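Foro Endmont > Manipulación y pinzas
Tema: Tres dedos o dos para puntas de pipeta

nadar_lab
Llevamos desde junio comparando dos pinzas para pasar puntas de una caja a otra: la adaptativa de tres dedos y una Gesik paralela de dos. Mismo brazo, mismo controlador, misma velocidad. Con una de las pinzas el acercamiento a la gradilla nos queda así: 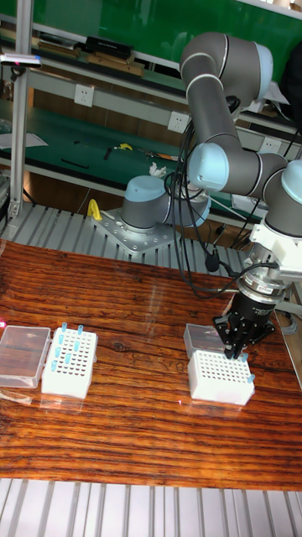
El programa baja en vertical, cierra con la fuerza al mínimo y sube 90 mm antes de trasladar. En la última tanda, 27 intentos por pinza, la Gesik falló menos. Aun así me resisto a cambiar, porque la de tres dedos nos sirve también para frascos y tapas.

caradog_p
Para puntas, dos dedos y ya está. Tres dedos en una rejilla tan apretada tropiezan con las vecinas. ¿Cómo tenéis montado el sensor de fuerza?

nadar_lab
Entre la muñeca y la pinza, sin adaptador intermedio. El soporte blanco de la muñeca es impreso en 3D y lleva otro sensor aparte.

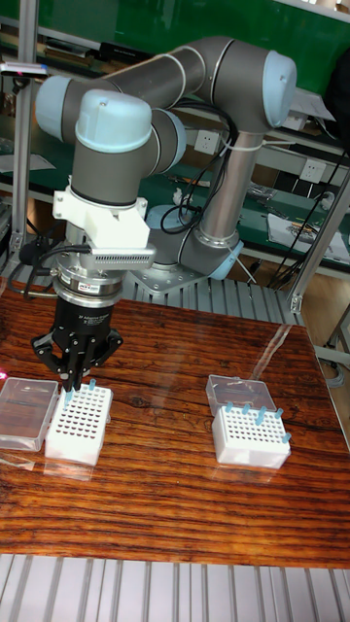 Re: Tres dedos o dos para puntas de pipeta

Ajith Kulkarni
No estoy de acuerdo con Caradog. El problema suele ser la apertura previa. Si entras con los dedos abiertos del todo, claro que tropiezas. Prueba a preabrir lo justo y gira la muñeca para que el dedo suelto caiga en un hueco libre.

caradog_p
Eso vale mientras haya huecos libres. Con la caja llena no hay giro que lo arregle. Nosotros gastamos 2000 puntas en pruebas con la Wostine de tres dedos y la acabamos guardando.

Ajith Kulkarni
La Wostine tiene las yemas bastante más anchas, no es comparable.

nadar_lab
He probado lo del giro. Mejora en las filas del borde, en el centro no noto diferencia. También he puesto una posición de espera fuera de la gradilla, con la muñeca a la derecha y la pinza hacia abajo, y desde ahí planifico cada toma.

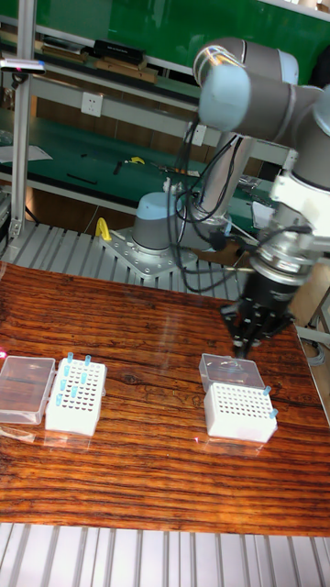 El reflejo de la madera barnizada me preocupa más que los dedos - la detección de las puntas cambia bastante según la luz del techo. Voy a poner un tapete mate y repetir la tanda con las dos pinzas.

caradog_p
Pon el tapete, pero repite primero con la Gesik, que si no cambias dos cosas a la vez.

Ajith Kulkarni
En eso sí coincido. Y apunta la preapertura de cada toma.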